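# Small claims: other side wants to add a second witness statement two weeks before the hearing

**Mimoza Nikolovski**
July 2024

I am the claimant in a small claims case against a furniture maker trading as Kolham. I paid for a dining table in February and the top was never finished to the standard in the written order. They refused a refund, so I issued a claim. It has been allocated to the small claims track and I have a hearing date.

The court's order said both sides had to send each other, and the court, every document and witness statement they rely on, no later than 29 days before the hearing. I did mine on time, by email and by post. They sent one statement from the owner, also on time.

Yesterday I had a second statement from them, by a Mr Lloyd who works in the workshop. It is 4 pages long and covers a phone call I had with him. I don't agree with what he says about it. There was no covering letter and no application, just the statement attached to an email saying "please find our further evidence".

Can they do this? Do I have to reply to it, or can I ignore it because it is late? I also don't know if I can send anything new myself. I have a note I made after the same call but I left it out of my bundle as I didn't think the call mattered.

I can't really afford a solicitor. The whole claim is for £300 plus the fee.

---

**Costel Berisha**

They can send it to you, but that doesn't mean the judge has to look at it. The deadline was in a court order, and late evidence normally needs the court's permission. In small claims the judge has a lot of room to decide how to deal with it. In practice I have seen judges let late statements in where the other side had time to read them, and I have seen them refuse. You can't count on either.

I would not ignore it. I would do the following:

1. Email the other side and say that the statement was served after the date in the order, that you don't agree to it being used, and ask whether they have applied for permission. Keep it to a few lines.
2. Write to the court with the case number and hearing date at the top. Say the same thing and attach your email. Copy the other side in.
3. Say in that letter that if the judge does allow it, you ask to be able to rely on your own note of the call, and attach the note.

Point 3 matters. If you only object, and the statement goes in anyway, you may be stuck without your note. A short statement from you explaining when you wrote the note would help. Put a statement of truth at the end and sign it.

Check as well whether Mr Lloyd is coming to the hearing. If he isn't, you can ask the judge to give his statement less weight as you can't put questions to him.

---

**Amra Stojanovska**

Just bin it. Late is late. I had one like this with a garage and the judge didn't even read theirs.

---

**Viorica Omerović**

I wouldn't bin it. Costel's answer is the one to follow. Read the order again too, as some of them say in terms that a party who misses the date may not be allowed to use the document, and if yours does you should quote that sentence in your letter.

A few things from when I did mine at Neltmont (that was over a worktop, similar sort of dispute):

- Number your pages. My bundle was 64 pages and the judge kept asking me where things were. I had an index but I had numbered each section from 1 again, which was a nuisance for everyone.
- Put your written order and the terms at the front.
- If you rely on photos, print them in colour, one to a page, with the date under each. Take one from above as well as close-ups.

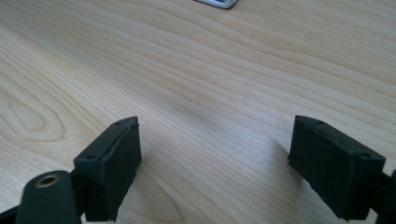
*Tabletop, showing the grain*

- Take a spare copy of everything for the other side, even if they have had it already.
- Mediation may still be open to you. Ring the court and ask, though this close to the hearing it might be too late to fit in.

On the phone call, think about whether it really changes anything. If your case is that the finish doesn't match the written order, a judge may not spend long on who said what afterwards. Say briefly why you disagree with him and go back to the order. If he claims you agreed on the phone to accept the table as it was, that is different and you need to deal with it properly, line by line.

Your local advice centre may have someone who can look over the letter before it goes. Ours only took bookings by phone.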